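Rastalwood Clothing Swap, planning meeting
2019-04-03, back room at Crichton House
Notes by Jeanie Rutherford

We got going a bit late (my fault, I had the key) and went straight to the money. The last swap brought in $899 at the door and on the bake table, a lot better than I'd dared hope! We agreed to put $300 of it toward the hall rental for May and leave the rest where it is.

Sorting. Jernell wants everything folded before it goes out, and I said fine for shirts, but the knits take forever and people unfold them anyway. We went back and forth on this for a good while. In the end: sweaters, sweatpants and anything fleecy get checked for holes and pulled seams, shaken out, and laid flat in stacks by size. Jeans and shirts get folded in thirds. Coats on hangers, same as before.
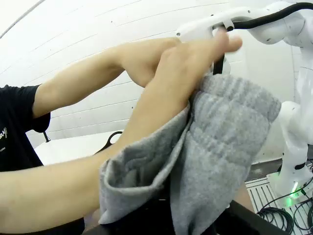 A gray knit garment, held up.

Cuffs came up too. If a cuff or hem is turned out, please turn it back before the piece goes on a stack, so we can see whether it's worn through. I missed a couple last time and felt awful when a lady brought one back to show me.

Hangers. We need 50 more. I'll ask at the Trorwood church sale, they usually have boxes of them and want them gone.

Kids' table. It was way too crowded by the door, so it moves to the far wall. Baby things get their own bin, and shoes go underneath, tied in pairs (please, please tie them).

Leftovers. Still no decision. Jernell is calling 2 shelters to find out what they can take, and we'll pick it up again next time.

Bring your own scissors and a lint roller if you have one. Wrapped up at 8:40, and I took the rest of the lemon bars home.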